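Secção 4 - Primeira utilização e cuidados com a loiça na Torkel 503

Se já chegou a esta secção, é porque a máquina está nivelada, a mangueira de entrada ficou bem apertada e o tubo de esgoto já não anda a passear pelo chão da cozinha. Muito bem! O pior ficou para trás. Daqui em diante o trabalho é mais sossegado, e convém fazê-lo com calma, de preferência numa manhã em que não tenha visitas para almoçar.

4.1 Regular a dureza da água

A Torkel 503 sai da fábrica regulada para água de dureza média. Se a sua água deixa aquele véu esbranquiçado na chaleira, é muito provável que precise de subir um ou dois níveis. Com a máquina vem uma tira de teste, dentro do saquinho das instruções (às vezes cola-se ao fundo do envelope, vale a pena espreitar).

1. Encha um copo com água fria da torneira.
2. Mergulhe a tira durante um segundo e sacuda o excesso.
3. Espere um minuto e compare a cor com a tabela impressa no verso do envelope.
4. Com a máquina ligada e a porta aberta, mantenha premido o botão Programa até o visor piscar.
5. Escolha o nível indicado na tabela e feche a porta para guardar.

Nota: se mudar de casa, repita o teste. Entre duas ruas da mesma terra pode haver diferenças que surpreendem.

4.2 Encher o depósito do sal

1. Retire o cesto inferior e desenrosque a tampa do depósito, no fundo da cuba.
2. Só na primeira vez, deite água até ao bordo.
3. Encaixe o funil e verta o sal devagar. O depósito leva cerca de 1,000 g. É natural que transborde alguma água enquanto o faz.
4. Limpe a rosca com um pano, aperte bem a tampa e ponha logo a correr um programa curto, sem loiça.

Cuidado: nunca ponha detergente no depósito do sal. O amaciador fica inutilizado e a garantia da Robichaud não cobre a reparação. Use apenas sal próprio para máquinas de lavar loiça; o de cozinha, mesmo o mais grosso, traz impurezas que acabam por entupir as válvulas.

4.3 O abrilhantador Fluter

O abrilhantador Fluter, de que juntámos uma amostra, ajuda a água a escorrer e faz bastante diferença nos copos. Abra a tampa redonda ao lado da gaveta do detergente, encha até à marca e limpe o que entornar, que aquilo faz muita espuma. Comece com o regulador no 3. Se os copos saírem com riscas azuladas, baixe um ponto; se saírem com pingos marcados, suba um. Dê-lhe dois ou três ciclos antes de voltar a mexer - a diferença leva o seu tempo a notar-se.

4.4 Carregar os cestos

Não é preciso passar tudo por água antes. Basta raspar os restos maiores para o lixo, e a máquina trata do que sobra.

1. Pratos em baixo, todos virados para o centro, com um espaço livre entre cada dois.
2. Tachos e travessas também em baixo, de boca para baixo e ligeiramente inclinados.
3. Copos, chávenas e tigelas pequenas no cesto de cima.
4. Plásticos leves sempre em cima, bem presos entre as hastes, e só os que tragam a indicação de que podem ir à máquina.
5. Antes de fechar, rode os dois braços aspersores com a mão. Se algum bater num cabo de frigideira, mude a frigideira de sítio.

Cuidado: facas e espetos vão deitados ou com a ponta para baixo.

4.5 Retirar e acabar de secar

Quando o sinal sonoro tocar, abra uma fresta e deixe o vapor sair durante 30 minutos. Sabemos que apetece arrumar tudo de imediato, mas a loiça quente parte-se com mais facilidade. Depois esvazie primeiro o cesto de baixo, para que os pingos que ficaram nos fundos das chávenas não caiam sobre os pratos já secos.

O plástico guarda pouco calor e quase sempre precisa de mais um bocadinho ao ar. Tenha um escorredor à mão, como o Rurkau de arame ou outro que já lá tenha em casa, e deixe os recipientes destapados até não restar humidade nos cantos.
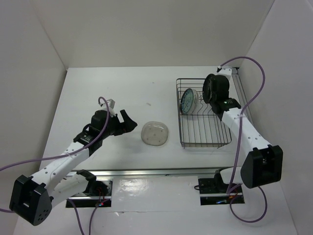
A Robichaud recebeu de Rurkau o reparo de que as tampas demoram ainda mais do que as caixas, por causa da ranhura da borracha, e que o melhor é tirar a borracha de vez em quando e secá-la à parte, com um pano fino. Assim fazemos também, e recomendamos.Nota: não guarde caixas fechadas enquanto houver humidade lá dentro. Ganham um cheiro a mofo que depois custa a sair.

4.6 Limpar o filtro

1. Rode o filtro cilíndrico para a esquerda e puxe-o para cima.
2. Lave-o em água corrente morna, com uma escova macia.
3. Volte a colocá-lo e rode para a direita até sentir o encaixe.

Faça isto a cada 18 lavagens, ou mais cedo se costuma cozinhar arroz, que se mete em todo o lado. Se a máquina assinalar erro de esgoto depois da limpeza, confirme primeiro se o filtro ficou bem rodado e só então passe à secção 5.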